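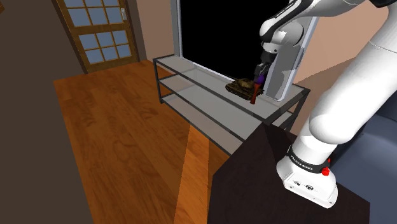

One of the reviewers at Plosau asked why we bother with a person at the controls at all, when a script could run the arm all night. Fair question, and most of this talk is my answer to it.

**Slide 2 – what we collect**

- Simulated living room, one arm, small objects on and near a media stand
- Each example is one attempt from start to finish, saved with the arm's joint positions
- Target for the Marikar set: 200 examples. We kept 121.

**Slide 3 – script or person**

- The script took the same path to every object. The model learned the path and ignored the object.
- People hesitate, overshoot and correct. We want those corrections in the data.
- Say this slowly – it was the main finding in March.

**Slide 4 – what we threw out**

- Grasps that passed through another object
- Attempts where the operator sat idle for more than 10 seconds
- 14 with the wrong task label. Fixed by hand, then dropped anyway.

**Slide 5 – next**

- Move the room files over to Postamel
- Second operator, same objects, new starting positions
- Leave time for questions on labeling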